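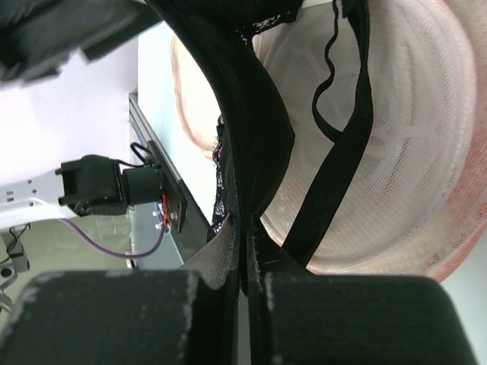
Nornitstead, sex., 24 de julho

4. Montagem experimental e protocolo de coleta

4.1 Célula de trabalho

A tarefa descrita na Seção 3 – retirar peças íntimas de uma cesta e acomodá-las em um saco de lavagem de malha – foi executada na célula bimanual montada pela turma da disciplina de projeto integrado. A célula tem três paredes claras e um tampo azul-claro. Os dois braços ficam lado a lado na borda frontal, apoiados em um trilho comum, de modo que os volumes de trabalho se sobrepõem no centro do tampo e divergem nos cantos do fundo. A cesta com as peças ocupa o canto direito do fundo, ao alcance do braço direito. O braço esquerdo não a alcança em todas as orientações do punho, o que impôs uma divisão assimétrica de funções: o direito busca, o esquerdo estabiliza.

Cada braço termina em uma garra de dois dedos pretos. Uma câmera pequena no punho cobre a região entre os dedos e uma câmera fixa registra o tampo inteiro. Os fluxos de imagem e as posições das juntas são amostrados a 20 Hz e gravados pelo Rureck, o registrador desenvolvido pela turma do ano anterior. O Rureck atribui um carimbo de tempo único a cada amostra e descarta aquelas em que falta alguma das fontes. A versão usada em maio não fazia o descarte; por esse motivo, os dados daquele mês foram excluídos de toda a análise.

A calibração entre a câmera fixa e as bases dos braços foi refeita no início de cada sessão, com o alvo impresso descrito no Apêndice B. As câmeras de punho não foram calibradas extrinsecamente, pois a política recebe as imagens sem retificação.

4.2 Objetos

O conjunto de objetos reúne sutiãs e outras peças leves, em cores e tecidos variados. Peças pretas com renda foram mantidas de propósito. O contraste delas com os dedos da garra é baixo na imagem de punho, e a segmentação preliminar da Seção 3.3 confundia com frequência a borda do tecido com a borda do dedo. Alças e elásticos soltos acrescentam outra dificuldade: podem ficar fora da preensão e ser arrastados durante o transporte, e sua posição final depende pouco da trajetória comandada. As peças com bojo, por sua vez, resistem à dobra e tendem a voltar à forma inicial quando a garra se abre.

O saco de lavagem é do tipo que se abre em duas metades unidas por um zíper, com acabamento cor-de-rosa em toda a volta. Uma das metades é estampada. A outra é a que recebe o sutiã e tem uma faixa elástica atravessada na região central. No início de cada episódio o saco é colocado aberto sobre o tampo. Não se usou gabarito para posicioná-lo; o operador apenas verifica, pela câmera fixa, se o contorno está inteiramente visível.
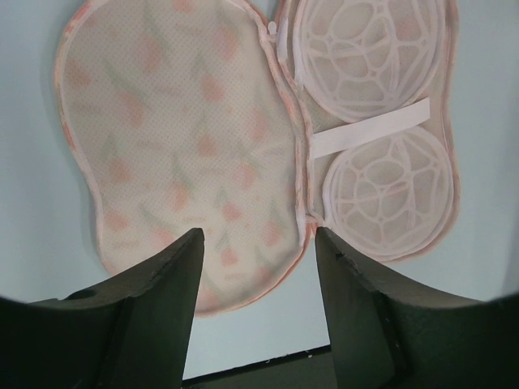

4.3 Procedimento de teleoperação

Os operadores foram alunos da disciplina, em duplas: um comanda os 2 braços e o outro acompanha o registrador e anota as ocorrências. As funções são trocadas ao fim de cada bloco. Antes do primeiro bloco válido, cada operador fez uma sessão livre, não gravada, até declarar-se apto. Não se aplicou critério quantitativo de aptidão, e a limitação é retomada na Seção 6.

Um episódio compreende quatro fases, delimitadas a posteriori por anotação manual:

a) aproximação à cesta e preensão de uma peça;
b) transporte até o centro do tampo e soltura;
c) rearranjo bimanual da peça;
d) acomodação na metade receptora do saco.

A fase (c) é a mais longa e a de maior variância. Nela os dois efetuadores trabalham próximos entre si, e o operador precisa alternar entre segurar e puxar sem que os punhos se toquem. O limite de proximidade foi implementado em software como uma distância mínima entre os punhos; ao ser violado, o comando do braço esquerdo é congelado e o do direito permanece ativo. A escolha do esquerdo é arbitrária. Alguns operadores relataram que o congelamento os levava a soltar a peça por engano, e o aviso sonoro acrescentado depois reduziu as queixas, embora não tenhamos medido o efeito.

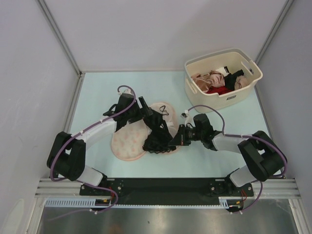

O comprimento dos episódios foi limitado a cerca de 1000 amostras. Episódios que atingiram o limite foram truncados e mantidos no conjunto, com a fase corrente marcada como incompleta. Episódios interrompidos por falha de comunicação foram descartados. Quedas da peça durante o transporte não invalidam o episódio, desde que ela permaneça sobre o tampo e seja recuperada pelo próprio braço que a deixou cair.

4.4 Composição do conjunto

Após a triagem restaram 44 episódios. A divisão entre treino e validação foi feita por bloco, e não por episódio, para evitar que episódios consecutivos com a mesma disposição inicial da cesta aparecessem nos dois lados. A disposição da pilha de roupas não foi controlada. Entre um episódio e outro o assistente devolve as peças à cesta sem dobrá-las em padrão definido, e a ordem de retirada fica a critério do operador, que em geral escolhe a peça mais exposta.

As anotações de fase seguem o formato Gravudetti, adotado na disciplina por já ser lido pelas ferramentas de visualização do laboratório Llanos. O formato admite uma única etiqueta por instante. Em tarefas bimanuais isso é restritivo: um braço pode iniciar nova preensão enquanto o outro ainda ajusta o saco. Nesses casos prevalece a etiqueta do braço direito – convenção que favorece a fase (a) e encurta artificialmente a fase (d). Uma etiqueta por braço resolveria a ambiguidade, ao custo de refazer a anotação já existente.
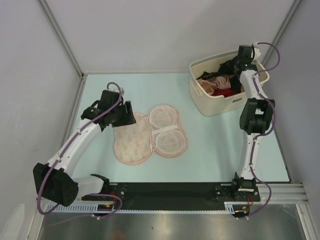 Figura 1. Célula bimanual vista pela câmera fixa: garra direita sobre a cesta, garra esquerda próxima ao saco de lavagem aberto.

A configuração da Figura 1 ilustra o ponto. Pela convenção adotada, o instante é avaliado apenas pelo braço direito, e a posição do esquerdo em relação ao saco não entra na etiqueta. Para o treinamento da política isso é indiferente, uma vez que as etiquetas de fase não são usadas como entrada nem como alvo. Elas intervêm somente na análise de erros por fase da Seção 5.2, cujos valores para a fase (d) devem ser lidos com essa ressalva.

Os arquivos brutos, as anotações e o roteiro de triagem estão no repositório da disciplina. As imagens da câmera fixa são distribuídas sem recorte.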